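Night walking routes with bad street lighting - what do you all do?
Neighborhood & Outdoors board, 13 replies

tello_walks
Started doing my walk after dinner in January and now I can't go back to mornings. My usual loop goes down the lane between the buildings and out along the road with the hedges, up to 3 miles if I'm feeling good. My trouble is the light. It's all or nothing! Right by the streetlight you're squinting, and then past it your eyes haven't caught up and you can't see your own shoes. The lane is the worst for it.

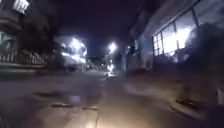
Re: Night walking routes with bad street lighting

stindden16
I'd skip the headlamp everybody is going to tell you to buy. Let your eyes adjust and look at the ground off to the side of the glare. I've walked like that for years and I'm fine.

porchlight_pam
Sorry, no. I walked like that too until I rolled my ankle on a stick the size of a pencil. Get a light. Mine's a Bristemier, 600 lumens on high, but I keep it on low and point it down just ahead of my feet.

stindden16
600 is way too much for a residential street. You're blinding people in their living rooms.

porchlight_pam
I said I keep it on low :)

tello_walks
OK so I've been thinking about this all week and I'm kind of with Pam. The hedge stretch is nice smooth asphalt, and the curb shows up great because the top is so pale, but anything small lying on the road is hard to read. Is it a twig, is it a crack? With some light on the ground you at least know there's something to step around. Past that the hedges are pretty much one big dark lump and I've made my peace with it.
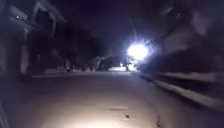 flatico_fan
Which side do you walk on, though? I always go facing traffic, and I stay close enough to the curb to hop up if a car comes. My husband thinks the light matters more - we argue about it every single time. I'd also throw on a reflective vest, mine was 16 bucks and it weighs nothing.

stindden16
Vest, yes. I'll give you the vest.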